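Guides > Playroom Set-Up > Section 4: Sorting and Storing Small Toys

Reading time: 6 minutes

4. Sorting and storing small toys

This section covers the loose toys that come with the Plellby play set, along with any small toys of your own that you keep with them: rubber and plastic animals, play food, small figures and toy pots. It assumes you have already chosen a room and a storage tub (Section 3). Large toys, ride-on toys and anything with a battery compartment are covered in Section 6.

Allow 60 minutes the first time. Later sorts go faster, and most households find they can do the job at the end of the day while the children are getting ready for bed.

4.1 What you need

– A table that an adult can work at without bending
– A cloth to cover it. Any washable cotton cloth will do. A light color makes small parts easier to find.
– One open tub, large enough that the toys do not have to be pressed down
– One or two clear containers with lids, for small pieces
– A bowl of warm water, dish soap and a soft brush
– Two dry towels

A cookie or snack tub is fine as the main tub. Wash it with soap, dry it, and smell it before use. If it still smells of food after a second wash, leave it open in the sun for an afternoon.

4.2 Preparing the table

1. Clear the table and wipe it down.
2. Spread the cloth so that it hangs over the edge on the side where you will stand. Toys that roll are easier to stop on cloth than on a bare table.
3. Put the open tub at the back of the table, within arm's reach.
4. Put the clear containers to one side with their lids off.
5. Tip the toys out onto the cloth a few at a time.

Note: Do not empty the whole tub at once. A full set spread over a small table will end up on the floor.

4.3 Checking each toy

1. Pick up one toy and turn it over.
2. Squeeze rubber animals gently. Look for splits along the belly and at the base of legs, arms and tentacles.
3. Run a thumb along the edges of plastic play food. Sharp spots usually form where two halves meet.
4. Pull lightly on stems, leaves and handles. They should not move.
5. Set aside anything that is cracked, sticky or missing a part.

CAUTION: Small parts are a choking hazard. Any toy or piece that fits inside a cardboard toilet paper tube must be kept away from children under three. Put it in a closed container on a high shelf before you go on.

CAUTION: Do not glue a split rubber toy. The glue hardens, the rubber around it tears, and the loose flake can be swallowed. Throw the toy away.

4.4 Washing

Wash toys before they go into a clean tub for the first time, and again after any illness in the house.

1. Wash hard plastic pieces first, then rubber animals, in warm soapy water.
2. Use the soft brush on textured surfaces. Starfish, corn cobs and anything else with bumps will hold dirt in the low spots.
3. Rinse under the tap.
4. Squeeze hollow rubber animals until no more water comes out, then stand them with the hole facing down.
5. Leave everything on a towel overnight. Change the towel once if it is soaked.

Note: Cardboard boxes, paper labels and printed picture panels should be wiped with a barely damp cloth and never put in the bowl.

If black specks come out of a hollow toy with the water, there is mold inside. It cannot be cleaned out reliably. Discard the toy. If you want to avoid the problem with a new bath toy, keep it out of the bath – play set toys are meant for dry play.

4.5 Sorting

The order below was worked out by Mirta Quiroga for the first edition of this guide and has been kept with small changes.

1. Make a group for play food: fruit, vegetables, slices.
2. Make a group for animals. Sea animals and farm animals can go together unless your child objects.
3. Make a group for dishes and cookware.
4. Put figures and small boxes in a fourth group.
5. Put anything left over at the end of the table and deal with it last.

Four groups is enough for most families. Children under five tend to stop using a system that has more than this, and an adult ends up doing all the sorting.

4.6 Filling the tub

1. Place hard, heavy pieces on the bottom. Pots go in upright so that smaller items can sit inside them.
2. Add the play food.
3. Add the rubber animals on top. They lose their shape if they are stored under weight, and thin arms and tentacles will stay bent.
4. Leave a hand's width of space below the rim.
5. Put small figures in a clear container and close the lid.

Note: A medium tub holds up to 72 small pieces. If you own the large set of 241 pieces, use more than one tub and keep the play food separate from the animals.

4.7 Where to keep the tub

Keep the tub low enough that a child can reach in without climbing. A bottom shelf or a deep drawer is suitable. Leave at least 60 cm between the tub and any heater, and do not stand it below a wall outlet where cords hang down.

Do not keep the tub on top of a cabinet that also holds a fan, a lamp or picture frames. A child reaching for the toys will pull on whatever is closest. If the cabinet top is covered with a cloth, a pull on the cloth can bring down everything on it.

Rubber toys of different colors can stain one another in hot weather. In July and August, check the tub weekly, or put a sheet of plain paper between dark and pale toys. Newspaper should not be used – the ink transfers.

4.8 Keeping a list

A short list makes it easier to notice a missing piece. Write the name of each toy and its group on a card and tape the card to the underside of the lid or the back of the tub. Spare cards are included with the Liltport edition of the set. Other owners can cut their own from stiff paper.

Replacement pieces are sold singly. Give the name of the toy and its color when you order.

Text of this section revised by Bình Tô, Wednesday, March 27, 2019.

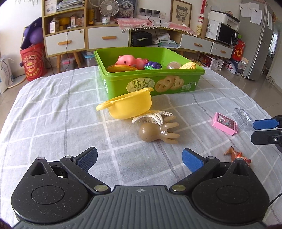 Can rubber animals and hard plastic play food be stored in the same tub?

They can share a tub as long as both are fully dry and the rubber animals go in last, on top of the harder pieces. In hot weather, separate dark and pale rubber with a sheet of plain paper.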